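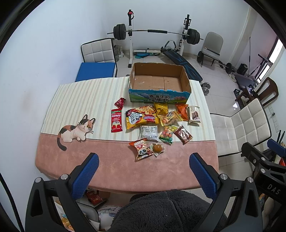

Notebook, packing corner, December

Morning, 8:20. Coffee first, then I write down what we agreed yesterday, so that Darius does not have to ask me again.

The job is still the same one: mixed snacks into one open carton, by the order list. At Pakstead they have done it by hand since the beginning. In November the packers there filled 2261 cartons, and 809 of them were mixed ones with small pieces. The mixed ones are what they want to give to the machine. Cartons with one product only are already going through the old line and nobody complains about it.

Marlies Reisinger sent me her notes from two visits at Pakstead. I copy the parts which I think are important for us.

The packers do not read the labels. They know each packet by color and by how it feels in the hand. When a new flavor came with almost the same color as the old one, there were mistakes for two days and then they stopped.

They put the noodle packages in first, flat, and the candies last, in the gaps. It is not written in any instruction. The supervisor did not know about it.

If a bag has slippery film, they take it by the welded edge. I tried this with the fingers in the afternoon. The edge is a good place when it stands up a little. When the bag lies fully flat on the cloth, I have to push it first, and that is one more movement to teach.

About the surface. Laurențiu wants a hard gray plate like in the real station. I prefer to keep the cloths for now. On the soft cover a small round piece sinks a little and the pads can go under it more easily, so our results will look better than they are. I know this. But we need both, and we should write in the log which surface was used every time. Last week I forgot it for one full set and I had to throw it out.

11:45. Set of 100 picks by hand guiding, one operator (me). Notes for the log:
- Flat crinkled packets: good. Close slowly, otherwise the packet folds and turns.
- Pyramid packet: grab low. From the top corner it slips out.
- Clear bags with loose candies: the weight moves to one side when I lift. Wait one second before moving over the carton.
- Long narrow packets: the hand wants to turn, so my wrist is tired after 30 of them.
- The torn rim of the carton catches on the soft bags. Pakstead's cartons are cut clean, but Ekkachai says to leave it, because damaged cartons come there too and somebody must deal with them.

Lunch, then a call with Oana Sandu from Pakstead. She is responsible for the shift plans there. I write what she told us as exactly as I can, because Darius was not on the call.

The plan is that two stations get an arm from Matei and four people from these stations move to other work. Two go to checking, one to returns, and one will stay beside the arms to refill and to clear the stops. Nobody's contract ends. But the checking work is done standing, and the packing was done sitting. One woman with a bad knee already asked about this. Oana has no answer yet.

She also said that the packers talk together while they pack. Beside the arm a person will be alone for most of the shift. I did not think about this before. I asked if the two stations can face each other, so the person beside the arms is at least close to the checking table. She will look at the floor plan with the people from Drarkent, who do the installation.

The mixed order bonus is a question too. It is paid per carton now. If the arm fills the carton, who gets it? Oana wants it changed to an hourly amount before the first arm comes in. I agree with her, but it is not our part.

15:30. Ekkachai Ruangrit finished the second set, also 100. His grasps are much more gentle than mine. He worked two summers in packing himself, and one can notice it. I would like him to show me again how he takes the small pieces between bigger ones without moving the neighbors.

Target before we show anything to Plomance is 1000 good picks. Marlies asks that one of the packers comes here for a day to do a part of them. I think it is the best idea of this week, but she should be paid for the full shift and her travel. Laurențiu Radu will ask.

To do:
- Darius: add a "surface" field to the log form, and make it required.
- Me: repeat the narrow packets, 20 at a time, with a break.
- Ask Oana for a chair at the checking table. Send it in writing.
- Check the left pads for wear before the next set.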